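Rarnine sale catalogue software: weighbridge and lot order problem
Ticket status: Solved
Product: Otadeck ringside, with Mavromatis weigh head
Opened by: Friederike Steinbach, mart office

Original report

Hello all! We switched our store cattle sale over to Otadeck in January and the whole office loves it, the girls on the front desk most of all. One snag though. On Tuesday the ringside screen began showing the weight of the previous beast against the lot in the ring. Lot 21 came in, a cracking Charolais bullock, and up popped the weight of the heifer before him. Bidders noticed straight away, as you'd expect, and the auctioneer had to read the weights off the slip for the rest of the sale.

What I've tried so far: restarted the ringside screen, restarted the office PC, swapped the network cable. No change after any of them.
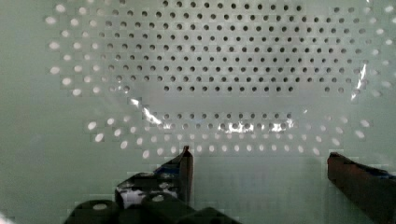 The printed slips were right all the way through, so I'm fairly sure the scales themselves are fine. Breeding sale is next and I'd love to have this sorted before the pedigree folk turn up with their bulls!

Reply from Edano support

Thanks Friederike, what a brilliantly clear report. Could you tell us whether the weigh head is set to "hold" or "live", and whether any lots were withdrawn before the trouble began?

Reply from Friederike Steinbach

It's on "hold". And yes — lot 13 was withdrawn at the gate with a sore foot. I've just gone back through the slips and the screen was spot on up to lot 12. Every lot after that is one behind. Good question, I'd never have thought to look there! 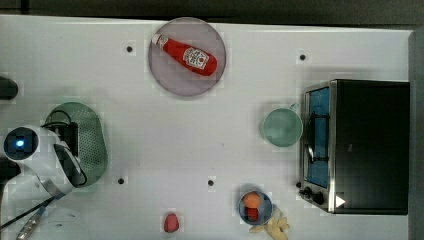 Ketchup bottle on the plate, white cap to the upper left.

Reply from Edano support

You've found it. When a lot is withdrawn after it has been called forward, the screen keeps a space for its weight and everything shuffles back by one. Please try this with the sale closed:

Step 1. Open Sale Setup, then Lot Order, and untick "Keep place for withdrawn lots".

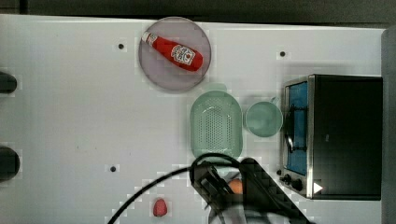

Photo: Edano support pages

Step 2. Go to Weigh Head and press Clear Queue. The count beside it should drop to nought.

Step 3. Change the weigh head from "hold" to "live" and save.
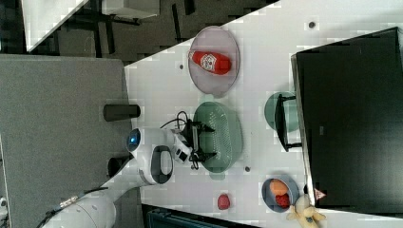 Step 4. Run a practice sale of 7 lots, withdraw lot 3 after calling it, and check the screen against the slips.

Reply from Friederike Steinbach

Done, and it works a treat! Ran the practice sale twice over my sandwiches, with a different lot withdrawn the second time, and every weight matched its slip. The drovers were very patient walking the same quiet cows round and round. I've pinned the steps up beside the rostrum.

One small wish while I'm here: could withdrawn lots go grey on the clerk's list? They're easy to miss when trade is brisk.

Reply from Edano support

Lovely news. Grey lots are now on the wish list under your mart's name. Closing this one, but do reply if it comes back during the bull sale.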